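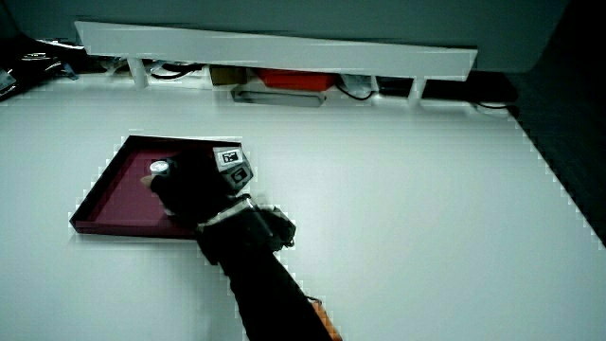 Reaching over the square tray.

My project for the Kirnora summer chemistry course was about rates of reaction. I wanted to know how much faster chalk fizzes in vinegar when you crush it first. I'd read that surface area matters, but I really wanted to see how much (a lot!).

I used 100 mL of Farina white vinegar per run and the same mass of chalk each time. The whole sticks took 230 seconds to stop fizzing, and the powder was done in 38. I was so excited I ran it again right away

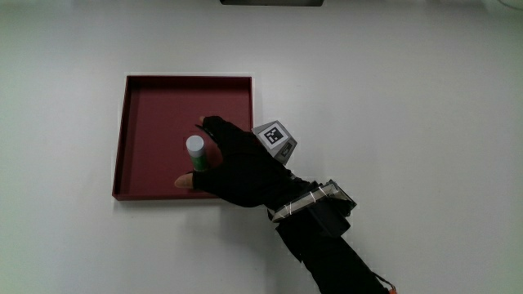 and got nearly the same numbers, so I figured my timing was okay. The hard part was deciding when the fizzing had stopped, because the last few bubbles just hang on forever.

Does warming the vinegar change the total amount of gas?

Only the speed changes. With the same chalk and plenty of acid, you end up making the same amount of carbon dioxide, it just gets there sooner.

Next time I'd catch the gas in a 500 mL Onder cylinder upside down in water and plot volume against time, which beats staring at bubbles!

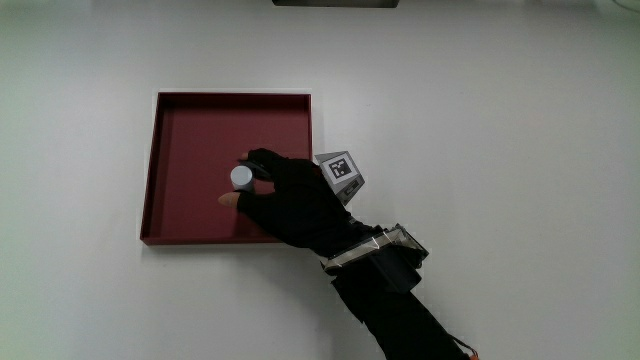 Why does powder react faster?

More of the chalk is touching the acid at once. 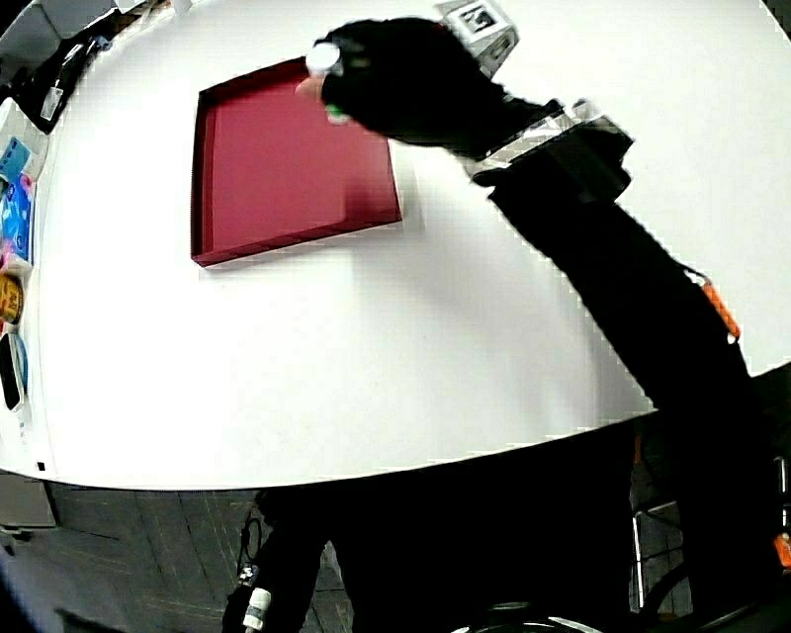 Gloved hand at the edge of the red tray.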